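Can Machines Do the Chores Yet? A Progress Note

Wednesday, August 21, 2024

In March I undertook to return to the question of whether machines are ready for ordinary household and shop-floor work. Several readers have since written to ask for my view, and I set it out below. It remains a cautious one.

The chores people most wish to hand over are seldom the heavy ones. Parvathi Annamalai, who manages packing at Trastier, keeps a list of 37 jobs at her benches that are still done by hand. Most concern small items going into or coming out of boxes and trays. A person learns such a job in one morning. A machine must cope with a flap that has moved, a part lying on its side, or a wall of card that gives way when touched. 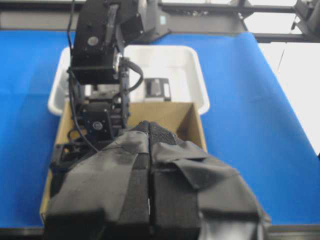 Is a two-armed machine ready to take over a packing bench?

For a single product in a single size of box, it may be worth a trial; for mixed goods, a person is still quicker and needs far less watching.

The difficulty of reaching into a cardboard box deserves more attention than it receives. The sides limit the angle of approach, and the arm itself tends to hide what it is reaching for. Soft coverings on the fingers may improve the hold, although they also wear and shift. Malcolm Pickering, formerly of Veko, has argued to me that the covering matters as much as the motors. I am inclined to agree with him.

At home the case is weaker still. Kitchens differ from one another far more than packing benches do, and few households would accept a machine that required attention every 14 minutes. Laundry and the clearing of tables will, in my opinion, remain human work for some years – the sorting of parts into trays may not.

I shall review Zineb Lahlou's notes on the Zokero trial in a separate post.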